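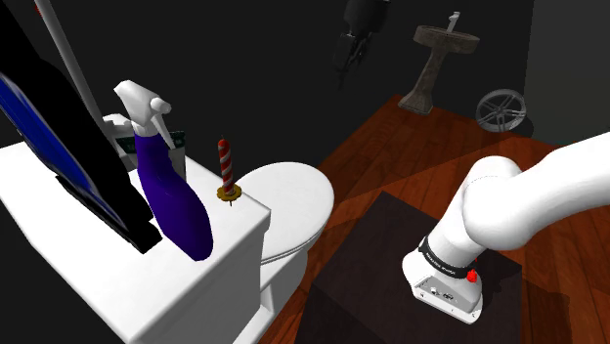
Planner rejects approaches to items on the toilet tank in simulated bathroom

Stestholm Shared Workshop
Posted September 5, 2020

Our workshop is building an assistive arm for use in small bathrooms. All motions are being tested in simulation before the physical arm is mounted, and we would appreciate guidance on a problem that has held up the work since May.

The simulated room contains a toilet, a pedestal sink, a dark square table beneath the arm, and several small items standing on the tank. The first task is to approach the purple spray bottle from above, close the gripper on the body below the trigger head, and lift. The candy-striped candle at the other end of the tank is to be left undisturbed.

In the most recent batch we requested 3,000 approaches from random starting poses. The planner rejected 1,472 of them and reported a collision between a gripper finger and the toilet. When the same poses are displayed, there is visible clearance between the two. The failures are most common when the arm travels over the lid, and least common when it stays high and comes straight down.

We have taken the following steps so far:

Reduced the safety margin from 20 mm to 6 mm. The number of rejections fell slightly.
Confirmed that the toilet model is in meters and has not been scaled on import.
Removed the candle and its holder from the room. No change.
Replaced the spray bottle with a plain cylinder. No change.

The wrist camera is also used by our detector, which looks for the bottle by color and outline. It performs well from a distance. At close range it often returns no result at all, even when the arm has stopped where the planner intended. 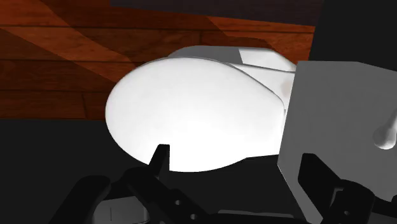 We are therefore uncertain whether there are two separate faults or a single one, for example an incorrect transform between the wrist and the gripper. The planner and the detector both read that transform from the same file. Members have limited hours on the workshop computer, and any advice on which to examine first would be welcome.

Botha Robotics Club

The description suggests two faults. The first is very likely the collision shape of the toilet.

Many simulators do not use the visible model for collision checks. They wrap each part in a convex hull, a shape with no hollows. A toilet is a poor candidate for this treatment when it has been imported as a single part. The hull stretches from the top of the tank to the front rim of the bowl and fills the space between them. An arm passing over the lid then meets a solid that does not appear on the screen. This would agree with your observation that high, straight approaches succeed more often.

Please proceed as follows.

1. Turn on the display of collision shapes and view the toilet from the side.

2. If a single hull is shown, divide the model into tank, lid, bowl and pedestal, and assign a separate shape to each. A box is sufficient for the tank in most cases. Convex decomposition will also work, although it is slower and may leave small ridges on the top of the tank where your items stand.

3. Restore the larger safety margin before running the batch again. A margin of 6 mm may hide the fault in simulation and is too small for a first trial on hardware.

4. Check the finger shapes in the same way. Gripper linkages are frequently imported as one hull per side, and this closes the gap in which the object is supposed to sit.

With regard to the detector, we recommend recording the camera pose together with each failed result. A large white surface close to the lens leaves very little for a color and outline method to work with. If the bottle is outside the view at the final pose, no adjustment to the detector will help. Our own build stores the last confident position from farther back and completes the approach on that estimate – a simple arrangement, but an adequate one for objects that do not move.

tronlow

Check your units again. We had the same message and it was the units.

Heltia Makers Association

We agree with the first reply and would add one test for the transform. Place a small marker at the gripper center in simulation, rotate the wrist through a full turn, and observe the marker in the camera image. With a camera fixed to the wrist, the marker should remain at the same point. If it drifts, correct the transform before changing anything else.

Kindly also look at the starting poses. Random sampling may place the elbow or forearm inside the table, and some planners list only the first contact they find. In one of our batches, 1,020 rejections were credited to the wrong object for this reason. The full contact list can usually be printed by raising the logging level.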